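工单记录:客房照片上传后颜色偏差、缩略图方向异常
产品:Pinstead 房源管理后台
客户:Gandska 短租
提交人:Samer Issa
处理人:Desmond Oyelaran
优先级:中
状态:已解决,缓存清理项转后续工单

问题描述(提交人填写)
三月更新后台之后,新上传的卧室照片在房源页上颜色发灰,黄色条纹偏绿。本地用看图软件打开正常,后台预览也正常,只有对外页面不对。另有一部分缩略图横竖颠倒。旧照片未见变化。

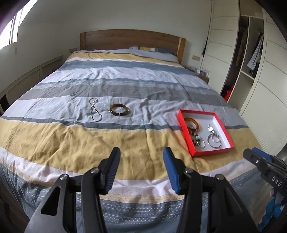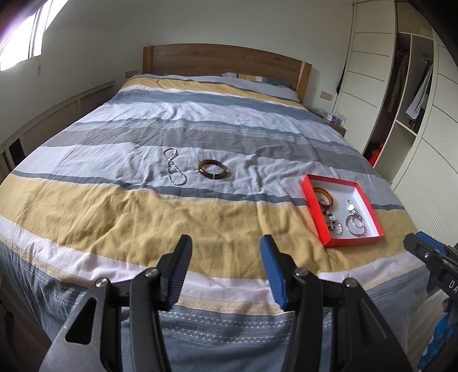

卧室两张,床品均含芥末黄条纹。

环境
浏览器:桌面端两种,手机端一种,现象一致。
上传方式:网页拖拽,批量。
图片处理服务:Grekari 节点,新版转码模块。
分发:Pruitt 缓存层,默认有效期 300 秒。

处理记录

09:40 Desmond Oyelaran
已收到附件。请补充三项信息:出问题的房源编号;上传时是否勾选“自动优化”;照片上传前是否经过其他软件导出。暂时不要删除重传,保留现有记录便于比对。

10:05 Samer Issa
房源编号已私信。“自动优化”是默认勾选,没有动过。部分照片在修图软件里裁切过再导出,部分是直接从存储卡拷贝的。方向错误的好像都是直接拷贝的那批,颜色错误的两批都有,但不是每张都有。

10:30 Desmond Oyelaran
从该房源抽取 10 张图,对比原始文件与转码结果。初步结论如下。
颜色异常的文件全部带有广色域配置文件。转码后的输出文件中配置文件字段为空,像素值未做转换。浏览器按标准色域解释,饱和度下降,黄色和橙色区域最明显,灰蓝色区域肉眼不易察觉。
颜色正常的文件原本就是标准色域,丢掉配置文件不影响显示。
方向异常的文件带有旋转标记,转码后标记被清除,像素未旋转。
后台预览直接读取原始文件,不经过转码,所以预览正常。
两个现象应为同一原因:转码模块在读取元数据之前先执行了清除。

10:50 Samer Issa
那我这边先把“自动优化”关掉可以吗?房东在催,页面上的床单颜色和实物差得比较多,已经有住客留言问是不是换了房间。

11:05 Desmond Oyelaran
可以关,但有副作用。关闭后对外页面直接输出原图,文件体积大,手机端首屏会变慢。建议只对受影响的房源关闭。
操作路径:房源管理,选择房源,媒体,高级设置,取消勾选“自动优化”,保存。保存后须点一次“重新发布”,只保存不会触发更新。
另一个临时办法是在修图软件里导出时选择“转换为标准色域”,质量设为 100,并勾选“应用旋转”。注意是“转换”,不要选“指定”。指定只改标签,不改像素值,上传后颜色照样会偏。

11:40 Samer Issa
按第一个办法处理了,等了超过五分钟,桌面端颜色正常,手机端还是旧图。强制刷新无效,换浏览器也无效。

11:55 Desmond Oyelaran
查了响应头。桌面端命中新版本,手机端请求的是带宽度参数的地址,缓存键不同,该地址上另设了长有效期,不受 300 秒默认值约束。已手动清除该房源下全部带宽度参数的缓存。请清空手机浏览器的本地缓存后再试。

12:10 Samer Issa
手机端正常了。缩略图方向还有问题,列表页上仍然是横的,点进去是对的。

13:20 Desmond Oyelaran
列表页缩略图由单独的任务生成,不读取“自动优化”开关,仍然走旧流程,因此关闭开关对它没有作用。已提交给转码组,附上复现步骤:
1. 准备一张带旋转标记、广色域配置的原图。
2. 以默认设置上传到测试房源。
3. 等待转码任务完成,下载对外页面使用的文件。
4. 检查元数据:配置文件字段为空,旋转标记缺失。
5. 与原图并排比较,黄色区域偏差可见。
预期结果:先按标记旋转像素,再转换到标准色域,最后清除元数据。
实际结果:直接清除元数据,前两步没有输入,被静默跳过。任务日志返回成功,无警告。

15:45 Desmond Oyelaran
转码组确认为顺序错误,由 2 个处理步骤在配置合并时对调引起。修复已发布到测试环境。用上面的步骤复测,方向正确,颜色与原图一致。拍摄位置、设备型号等字段照常清除,隐私处理不受影响。
同时要求在读取不到配置文件时写入一条警告,便于以后排查。

16:30 Desmond Oyelaran
修复已发布到正式环境。已对 Gandska 名下受影响的房源重新排队转码,包括列表页缩略图。原始文件未改动,不需要重新上传。
请在队列跑完后恢复“自动优化”勾选,并再次点击“重新发布”。

17:15 Samer Issa
已恢复勾选并重新发布。抽查了几套,颜色和方向都正常。有一套的封面图仍然发灰,编号已私信。

17:30 Desmond Oyelaran
该封面图的原始文件标签为标准色域,但像素值是广色域的,属于导出时误选“指定”造成,与本次故障无关,系统无法自动识别。请用未经修图的原文件重新导出,选“转换”,再替换封面。

17:50 Samer Issa
找到原文件,重新导出后正常。可以关单。

根本原因
转码模块更新后,元数据清除步骤提前到旋转与色域转换之前执行。

影响范围
更新后上传、且带有广色域配置文件或旋转标记的图片。更新前已转码的图片不受影响。

遗留事项
带宽度参数的地址有效期过长,重新发布时不会一并清除。已另开工单跟进,负责人 Desmond Oyelaran。在该工单完成前,手机端若仍显示旧图,请附房源编号联系支持,由后台手动清除。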